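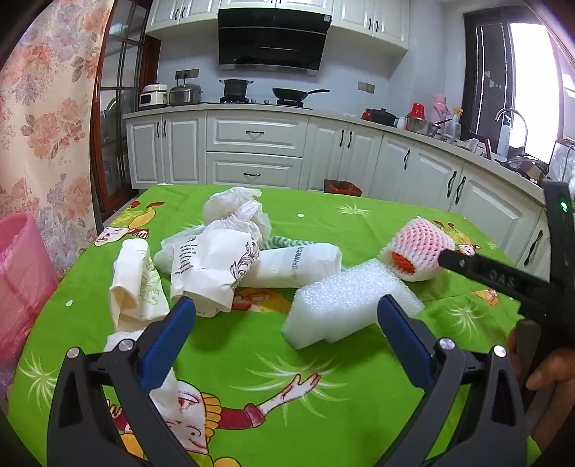
Tourism & Local Heritage | Press Releases

Pruitt opens restored river trail to Stestton village

PRUITT – The Municipality of Pruitt will open the restored river trail between the town's old harbor and the hill village of Stestton in May. The path has been closed to walkers for three years, after winter floods washed out the lower bank and two footbridges.

The trail follows the mule road that once carried salt and dried fish up to the inland parishes. It starts beside the harbor chapel, crosses the river twice and climbs 900 feet through chestnut woods before reaching the village square. Most walkers should allow half a day for the trip up and back.

Work was carried out by the contractor Fuvitz, which rebuilt both bridges and relaid 2000 feet of stone paving on the steepest section. Handrails have been added at the upper crossing. New signs along the route were made by Cutix and give distances, water points and short notes on the old mills.

Stestton is the smallest of the villages in the municipality, with 200 year-round residents. Its parish church and public washhouse are both open to visitors during the day. The village cafe will keep longer hours through the summer, and the bakery next to the church sells the flat corn bread the area is known for.

Parking at the harbor end is free before 10 a.m. The local bus stops in the village square for those who want to walk one way only. Dogs are allowed on a leash. The lower section is suitable for children, but the upper part is steep and not open to bicycles.

Trail maps are available at the Pruitt visitor office and at the town library. Groups that would like a guided walk should contact the visitor office in advance – places are limited during the opening month.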